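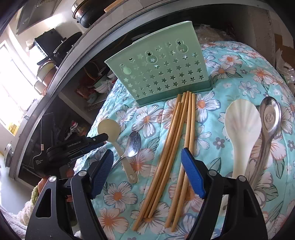

ok thread time. Dakport is hosting the curling provincials in August and yes I know, August, ice, whatever. Here's what I've got so far if you're coming in from out of town

1/ First thing, it's at the Drenell Centre. The new one by the water. NOT the old Drenell rink on the hill, which still comes up first when you search it. Three people I know have already saved the wrong one on their phones

2/ Draw isn't out. Stop asking me lol. I'm a fan with a phone. Club secretary Asger Toft told the spring meeting they'd post it "when the last two zones are settled" and that's the sum total of what anyone's got

3/ What we do know: nine sheets of games on the first day if you add up the morning and afternoon draws. Evening draw starts at 7. Doors an hour ahead

4/ Tickets. Day pass is $42. Full week pass is sold out, or was this morning, they let a few more go when the sponsor blocks come back so keep refreshing. Kids under nine get in free with an adult but they still need a ticket so click the zero dollar one. My cousin didn't for the juniors and had to line up all over again

5/ Parking. Ugh. The centre lot is for teams and officials all week. Public is in the gravel lot behind Chang Marine and it fills up fast. There's a shuttle from the high school, goes every half hour till 11 at night

6/ Bus 47 goes right to the door. Last one back up the hill leaves before the evening draw is done tho!! So if there's an extra end you're walking or you're on the shuttle. I've emailed the city twice. Got a very nice reply that said nothing

7/ Where to stay, since half my replies are this. The two motels on the highway are gone. Gone gone. The college has residence rooms, shared bathrooms, bring your own towel. Across the bridge there's still stuff but check the bridge closures, they're doing night work on it all month

8/ Food. Inside the building it's the usual, fries, hot dogs, that chili. Outside there's going to be a food truck row along the seawall, open from lunch till the last rock. The dumpling people are confirmed. The perogy people are "talking to their brother in law about the generator" so, pray

9/ Also the Legion is doing a pancake breakfast every morning of the week. You don't have to be a member. Cash only, there's a machine at the gas station across the road but it eats cards, use the one in the credit union

10/ The Patch!! Beer tent for the non curling people reading this. It's in the parkade this year, ground level, becuase of the rain thing two years ago. Live music nightly, lineup is mostly cover bands and I'm not complaining. Lok-yiu Ng's band has the opening night and they're worth showing up early for, they do a Tragically Hip set that goes on forever in a good way

11/ ok the actual curling. Men's side I think it's Choi's to lose. Wen-hsiung Choi has had the same front end for years now and they just don't miss peels. Boring to watch? Maybe. I love it. Fight me

12/ Except. Kai-wen Tsao beat him twice last winter. Both times coming home without hammer. If they meet on the weekend I'm calling in sick to everything

13/ Women's is wide open. Kai-wen Hsieh moved up from third to skip and I have no idea how that goes. She's got the draw weight. Calling a game is a different job. Ask me after the second day

14/ (yes there are two Kai-wens in the building. Different side of the draw, not related, the announcer got them mixed up at the fall bonspiel and the whole place corrected him at once. great moment)

15/ Ice. People are worried about ice, it's a summer event in a humid town, fair. They've been running the plant early and there was a test spiel last month. I threw in it. First two ends were heavy and then it was lovely, lots of curl on the outside sheets. Sheet 1 by the big doors falls back a bit, watch for that if you're one of those people who makes bets with your dad

16/ Dress warm. I can't say this enough. It'll be 28 outside and you'll walk in wearing shorts and by the fourth end you'll be buying a $60 hoodie. Bring a blanket and a cushion, the end seats are bare metal

17/ Streaming. Tesach has the rights to the stream, one sheet free and the rest on the paid thing. I had trouble with it during juniors, sound kept dropping, but they say that's fixed. Local radio is doing the final and I'll probly have that on in one ear regardless

18/ Someone asked about the opening ceremony. Pipe band, team parade, a speech from the mayor, ceremonial first rock. Starts at 5:30 and wraps in time for the evening draw. The parade comes up from the seawall so Front St is closed to cars most of the afternoon. Good spot to watch is the library steps

19/ Someone ELSE asked can you get autographs. Yes. Just hang around the boards after the handshakes. They're curlers, they'll talk to you for twenty minutes about a rock they missed in the sixth

20/ Learn to curl sessions are at the old rink on the hill, mornings only. (So ok, that's the one time you want the old rink.) Bring clean runners, no outdoor shoes on the ice, they've got sliders and brooms to borrow. My neighbour did one at 70 and now she's in a league and has opinions on my delivery

21/ Weather wise the wind comes up off the water after supper. The seawall is colder than you think. See hoodie, above

22/ Correction to 4, got a DM, the under nine thing is for day draws only. Evenings they pay half. Sorry!! Will pin this

23/ Correction to 5 also, shuttle is every 20 minutes on the weekend. Half hour the other days

24/ Volunteers get a jacket and it's a good jacket this year, navy, the zipper looks like it might survive. They still need people for the shuttle stops and the 50/50 table. Sign up form is on the club site under "news" for some reason

25/ Will add the draw as soon as Asger posts it. If you've heard anything solid about the perogy truck my DMs are open. Going to bed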